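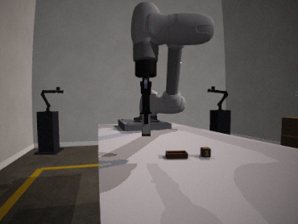

Open Day at the Mukulen Automation Laboratory

On 18 July 2023 the Laboratory opened its doors to 85 visitors from local schools and businesses. The program began in the main hall with the Urel simulation, in which a large robot arm works over a white table set with a small brown tray and a cube.

Shamim Abbasi, head of public programs, led the demonstration and took questions on reach, grip and floor safety. Visitors then moved on to the Amine workshop — open to the public for the first time this year.

The next open day will be held in November. Groups are asked to register in advance at the front desk.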